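The crayon situation, and how we finally sorted it

I have been promising a post about the crayons since May, and a few of you have been kind enough to keep asking, so make yourself a cup of something because I do tend to go on. Those of you who have been reading for a while will remember that when my aunt closed up her little after-school art room she left me everything in the supply closet. The paper went quickly. The glue had to be thrown out. What was left was crayons, tubs and tubs of them, and my first hopeful guess at the total was 500.

It was 2290. I know because Kobina Ackah and I sat on the floor one Sunday and counted every last one into piles while the soup burned.

Now, I love a crayon. I love the smell of them and I love the stubby ones best, the ones that have plainly been somebody's favorite. But you can't hand a child a tub with that many crayons in it and expect her to find the orange. She will dig for a minute, tip the whole thing over, and go play with something else (and I can't say I blame her). So the plan was to sort by color family into small open baskets, the kind little hands can reach straight into.
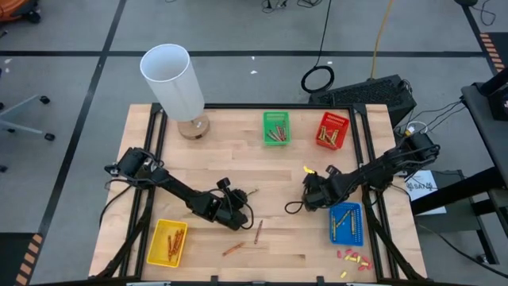

I went back and forth for ages over how fine to sort. My first idea was a basket for every single color, and I even drew up a chart, bless me. Then I tried it with the first tub and ended up with a dozen little heaps of things that were nearly brown. Is brick a red or a brown? Is that pale one a tan or a tired yellow? My aunt would have known. In the end I settled on families — the yellows together, the reddish browns together, the oranges with whatever tan looks happy beside them — and stopped fretting about it. If a crayon looks at home, it stays.

The other thing I learned is to work from a small handful. I used to dump a whole tub out and feel my heart sink. A few at a time on a bare wood tabletop is so much more pleasant, and you get to look at each one properly before deciding where it goes. Plain plastic baskets did nicely, by the way. I had looked longingly at a wooden drawer set from Novine, with a slot for every shade, and then I looked at the price and closed the page. 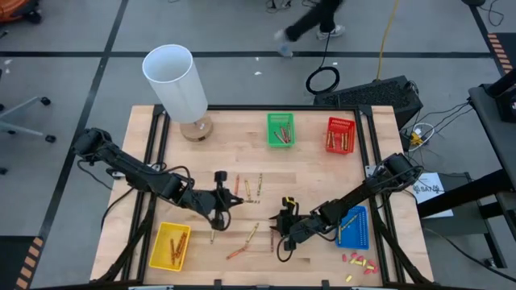

Erasers are their own trouble. They came in the same tubs, and they pick up wax from the crayons and then smear it all over the first nice drawing they meet. I keep them well apart now, and I wipe each one on scrap paper before it goes away. If yours are already streaky, rub them on a bit of clean cardboard for a while and most of it will come off.

As for the numbers, 755 crayons have gone to the Flatano Street library for their Saturday table, and they were so pleased that I came home and started on another tub that same evening. The broken ones I am saving for melting, which deserves a post to itself once I find a muffin tin I don't mind ruining. I do still have a tub of oil pastels under the stairs that I haven't had the courage to open.

One thing I haven't settled is whether the baskets should match what's inside. Yellow crayons in the yellow basket sounds so sensible, and yet I find the colors show up better against something different. 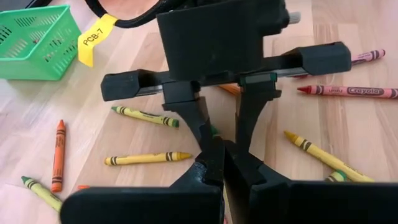

Efren Dela Peña wrote in to say that matching is the only way if the children are going to do the putting away, and that a three-year-old will happily carry a red crayon across a whole room to get it to the red basket. Mixed baskets, in his experience, only make sense to the grown-up who set them up.

Well, he may have me there. I am going to try it his way with the reds and leave the rest alone for now, and I'll let you know how it goes once the next tub is done.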